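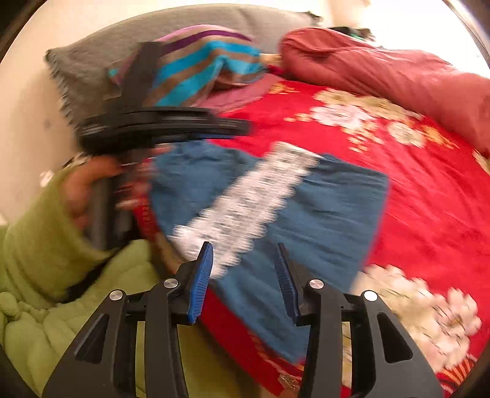 Blue pads, open jaws.

Jellotgate Film Club, minutes for November 13, 2025

Present: Arlindo Sampaio, Minoru Hirose, Genivaldo Barbosa, Odair Trindade, and me, Ismael Rezende, typing as fast as I can. We had 19 people at the last screening and I've put the list in the folder.

Last month's minutes were fine, except I spelled Odair's name wrong twice. Fixed, sorry Odair!

We spent a long time on Skidel. Minoru loved it and I mostly did too - the brothers' quarrel over the bus route is really funny, and that song on the ferry has been in my head all week. Arlindo thought the second half dragged and that the wedding could lose ten minutes. Genivaldo wanted more of the aunt (so did I). We voted three to two to show it in December, with Arlindo and Odair against.

Odair read out the quote from the Zitbridge hall: 400 dollars for the evening, projector included. We have 1,000 in the account, so that was agreed. Minoru will call them and ask if we can get in early to test the sound, after what happened with the subtitles last time.

Genivaldo asked for a family comedy in the new year. Titles to me by email, please, and no sequels this time.

Arlindo is writing the program notes, one page, no spoilers. Odair still has the spare keys and will drop them at my place.

Any other business: Minoru wants better popcorn. Agreed by everyone.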